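Why I Quit Buying Things That Match

I have an opinion about shopping lists, and it's been growing on me since February, when I spent most of an afternoon and 331 dollars replacing kitchen stuff that was working fine. I wanted a set. I wanted the jars to be the same jars. You know the feeling, I'm sure (or maybe you're a calmer person than I am).
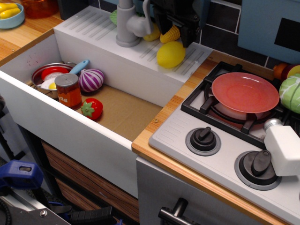
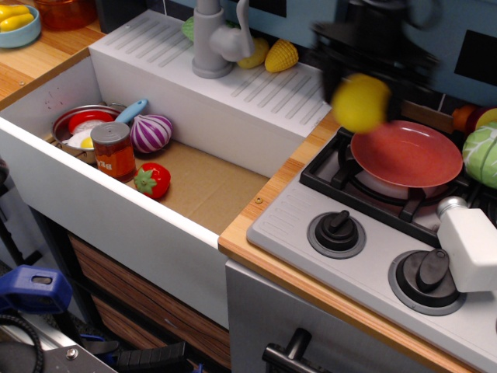 I think the matched kitchen is one of the sillier things we've talked ourselves into, and I say that as someone who fell for it hard. The idea is that if everything on the counter comes from the same line, in the same three shades of oatmeal, you'll cook more and feel better while doing it. I didn't cook more. I stood there admiring my Livik canisters and then ordered noodles. Play kitchens have a much better attitude about this! A toy egg goes in a pan with a light blue handle, there's a purple and white striped onion next to it, a lemon and an ear of corn are up by the faucet, and the whole thing looks like lunch. Compare that with my counter, where a real lemon looked like it had wandered into the wrong house.

The color thing is what bugs me most. Somewhere along the way we decided that food packaging is ugly, so we pour everything out of its box and into a clear container, and then we have to label the container so we know what's in it. My friend Annelore Kröger has a pantry with 70 little labels in it, all in the same thin lettering, and she still opened the powdered sugar when she wanted cornstarch. The box said cornstarch in big letters! The box had instructions on the back! I've thrown out so many backs of boxes in my life, and then had to look up how long to boil the barley.

And the sets never stay sets, either. I bought the Oltby bowls, the ones that nest, and inside of a month I'd chipped the second smallest. So then I had a set with a hole in it, and that bothered me way more than my old pile of random bowls ever did. I went looking for a single replacement and of course they only sell them all together. I very nearly bought the whole stack again for the sake of one bowl. I had it in the cart. It was eleven at night and I was having a little argument with myself over a bowl I mostly used for olives.

My grandmother's kitchen had a Stöcker pot with a lid from some other pot. The lid was a bit too big and it rattled when the potatoes got going, and that's how you knew to turn them down. I'm not saying you should go out and buy the wrong lid. But I have a very nice pot now with a very nice lid that fits perfectly, and I boil over about twice a week.

People will tell me it's calming, all that sameness, and fine, maybe it is for you. My sister-in-law says a busy counter makes her itchy and I believe her. What I don't buy is the part where it's supposed to be simpler. Simpler than what? I had a drawer of spoons. Then I had a smaller drawer of better spoons, a box of old spoons in the hall closet, and a receipt. Steva makes a whole divider system for that drawer, by the way, and yes, I own it, and yes, the whisk doesn't fit.

So I've been putting things back. The green mug is out again. The pasta lives in its bag with a clothespin on it, and I brought up the ugly yellow colander from the basement and hung it where the nice one was. The canisters I'm giving to my neighbor, who has wanted them since she first saw them, and she can have the label maker too if she'll come get it before I change my mind.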